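Home | Local | Schools | Sports | Obituaries

Home-built grippers find their touch at the kitchen table

By Kamonchanok Mahawong
January

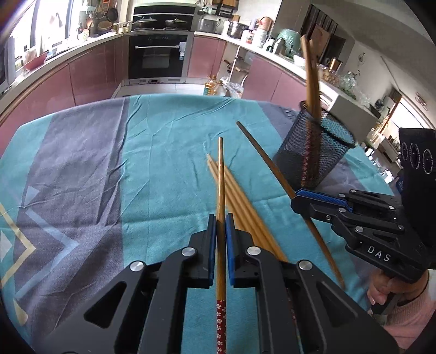

A chopstick in each gripper, with the wire-mesh holder behind them.

It started with a box of spare hinges and a winter with too many evenings in it, and now the neighbors who call themselves the Zasitz workshop have hand-held grippers good enough to pick up a single chopstick (and if you have ever tried that with pliers, you know how quickly the thing rolls away from you!).

The black grippers have blue pads inside the jaws, and getting those pads right took longer than anything else. The group tried foam, then bicycle tube, and in the end spent roughly 200 hours on the whole build, most of it at one kitchen table or another. Parts for the pair came to $380, which they split among themselves.

Sorting chopsticks into a holder is the drill they like best. They keep a log of every try, and it had reached 2,408 lines when we stopped in, with coffee rings on a good many of them.

Next on the list is a motor, so the jaws can close by themselves. The workshop meets at 7 p.m. at Sukprasert Hall, and newcomers are welcome.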